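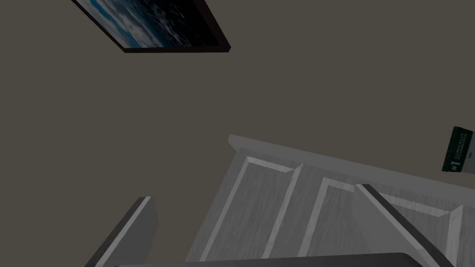 Wrist camera view is rolled, grasp yaw comes out wrong in sim

Asked by Marek Hudec, 7/28/25
Tags: simulation, wrist-camera, frames, grasp-planning

I render a wrist camera in Virnside and feed the image to a small pose estimator, then pass the result to the planner. Object position is fine. Yaw is off by a fixed amount on every object, and the arm lines up across the long side of a gel tube when it should line up with it. The camera is mounted on the palm link with an offset I copied from the CAD export. The estimator was trained on upright views only.

Already tried: flipping the sign of roll, swapping x and y in the intrinsics, turning off the image flip in the config. Flipping roll makes it worse.
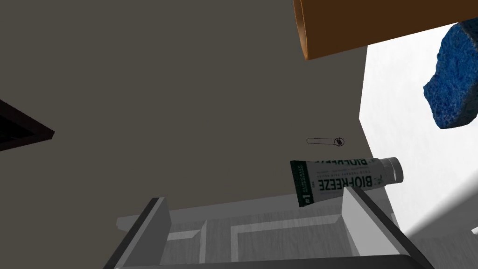
Wrist camera render with the tube over the open gripper. The label reads upside down from this view.

2 answers

Rozália Zeman
Accepted answer

Two separate problems, I think.

First, check the Euler order. The CAD export most likely writes intrinsic ZYX and the Virnside loader reads extrinsic ZYX unless told otherwise. With one nonzero angle they agree, with two they don't. Convert to a quaternion before you write the mount file and leave the rpy field out completely.

Second, the camera frame. The renderer looks down -Z with Y up, the estimator almost certainly expects +Z forward with Y down. That is a rotation of 180 about X and it has to be applied on the camera side:

T_palm_obj = T_palm_cam * R_x(180) * T_est

If you multiply on the left you rotate the mount as well.

To test, put a cube at a known pose, set the wrist joint to 0 and then 90, and print the object yaw in the base frame both times. The two values should match. If they differ, the mount is still wrong. If they match but are both off by the same amount, look at the base calibration.

You will still have the training problem. Retrain with random roll over the full range, or rotate the crop upright before inference and add the angle back.

Igor Malý

Had something like this on 7 joints, updating Bradia fixed it. Don't remember which version. Also check degrees vs radians

Comment from Marek Hudec: It was the Euler order. Base yaw now matches at 0 and 90. Retraining not done yet.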